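The Slow Part of the Open Day Was the Good Part

January 2019
By a contributing writer

I went to the Vekach open day expecting to see robots, and I did see some. There was one on a stage with colored lights under it, and it waved at the people who came in. There was another that poured water into paper cups. Both drew a crowd. I watched each of them for as long as it took to see the routine start over, and then I went looking for a place to sit down.

The place I found to sit was at the far end of the building, past the coffee, where a company called Cekia was giving a talk on how it teaches machines to handle clothes. The talk was in a side room with 18 chairs. When I got there two of them were taken. By the end maybe half were, and a few people had come in just to charge their phones.

I think that room was the best thing in the building, and I think the people who organize these days should move it to the front.

Here is what the talk covered. Cekia does not start with a robot. It starts with a person holding a pair of grippers, one in each hand. The person squeezes, the jaws close, and a small camera on the tool records what the jaws see. The person then does a chore. They do it again. The recordings are used to train a program, and the program is supposed to move a robot arm the way the person moved their hands. The company does this in ordinary homes as well as in its own office, and the speaker said the homes matter more, as people's rooms are full of things no engineer would think to put in a lab.

The chore that day was folding. They had set up a table and put a stack of laundry on it, and anyone who wanted to could pick up the grippers and try.

I tried. I have folded laundry for most of my life and I would not have called it a skill. With the grippers on, I could not fold a T-shirt. I could pick up a corner. I could not tell how hard I was holding it, and when I reached for the second corner the first one slid away. A sock was easier, but only because there isn't much you have to do to a sock. It took me 89 seconds to fold one dish towel in half and then in half again, and the result was not square. I know the time because a clock on the table was running, and a young woman from the company wrote it down on a sheet with everyone else's.

Pants were the worst. Pants have two legs, and the legs want to go in different directions. If there is elastic in the waist it bunches up, and the part you thought was flat isn't flat. You pinch one end, you pinch the other, and whatever is in the middle does what it likes. I gave up on the pants and handed the grippers to the man behind me, who did better.

Standing at that table, I understood the problem in a way that no stage show had ever made me understand it. I have read plenty of articles saying that robots are good at hard things and bad at easy ones. I believed them, but I didn't feel it. After a few minutes with the grippers I felt it in my wrists. My fingers do a great deal that I never notice. They feel the weave, they slide along a hem until they reach the corner, they let go a little and take hold again. Take that away and leave two pads that open and shut, and the job changes completely.

That is useful for the public to know. Most of us will never write a line of code for a robot, but we are going to be asked to buy these machines, or work next to them, or vote on rules about them. We will make better choices if we have some sense of what is hard for them. The waving robot on the stage taught me that a robot can wave. I could have guessed that.

I asked how many recordings they needed before the machine could fold a pair of pants. The speaker said they had 1,588 for pants so far and that the machine was still not reliable. He said it in a flat tone, without any apology in it, and moved on to the next question. I trusted everything else he told me a little more after that. It was the only time all day that anyone from any company told me something did not work yet.

Compare that with the big hall. A firm called Yau had a kitchen robot there named Cakis. Cakis made a sandwich behind glass. It was a good sandwich, as far as I could see. But every slice of bread was already lined up in a rack, and every tomato slice was already cut and sitting in its own slot. When someone asked what would happen if the bread was in a bag, the presenter said that was a great question and that it was on the roadmap. Then Cakis made another sandwich. I don't blame Yau for this. A company with one day to impress people will show what it does well. My complaint is with the habit, which we in the audience share. We clap for the finished trick, so we get finished tricks.

There is a fair argument on the other side. An open day is partly for children, and children like the waving robot. Parents bring them for that reason, and without the parents the hall would be half empty. A talk about trousers will not fill a parking lot. I accept that. But the children who wandered into the side room were not bored. Two sisters stayed at the folding table longer than any adult did, and they had to be called away for lunch. Kids like to try things. They liked the grippers more than I did, and they were better with them.

Another argument is that showing people the slow, dull work will make them lose faith in it. I don't agree with that one at all. I left with more faith in it. I could see what the work was made of. It was made of people picking up clothes and putting them down again, over and over, in one room after another.

The speaker put several stills on the wall from recordings made in homes, and I asked for a copy of one to run with this piece. I liked it for how plain it was. There was a bedspread with a lot of different prints on it, a pair of khakis, and a room with somebody's life in it. 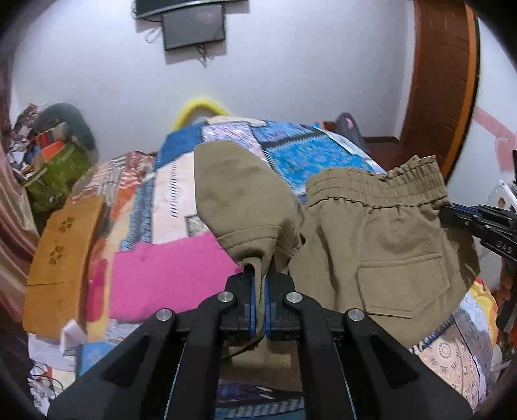
Holding the khakis at two points: one gripper on a fold of the leg, a second at the end of the waistband.

Look at how much is going on around a single pair of khakis. The spread is covered in patches, and a program has to learn where the clothes stop and the bed begins. The waistband is gathered and ruffled. A bag and a heap of other belongings are over by the wall. My own bedroom is no neater, and if a folding machine is ever sold to people like me it will have to cope with that. A clean white table with one gray shirt on it would have told me nothing about whether it could.

I have a few other complaints about how Cekia ran the session, in fairness to everyone. The talk was too long at the start and rushed at the end. The microphone was bad. I would have liked to hear more about how the people who do the recordings are paid, and what happens to the video from inside their homes. The speaker said there was a consent form and that people could ask for their recordings to be deleted. That is a start, but it took up one slide, and I think it deserved more than one. If a company wants to film in bedrooms it should expect a lot of questions about that, and it should have the answers printed on a sheet by the door.

I would also have liked to see the robot itself try and fail. It was in the room, parked in a corner with its arms down, and they never switched it on. I asked why, and was told it needed a longer setup than the room schedule allowed. That may be true. I still think it was a missed chance. Watching a machine struggle with the same towel I had just struggled with would have been the best moment of the day.

Vekach is planning another open day in August. I hope they give Cekia the big hall, or at least a corner of it, and put out more than one pair of grippers for visitors. The sandwich can go wherever there is an outlet. And I hope they leave the clock on the table, as I have been practicing with kitchen tongs and I would like another try at the towel.

Shares: 89
Comments: 18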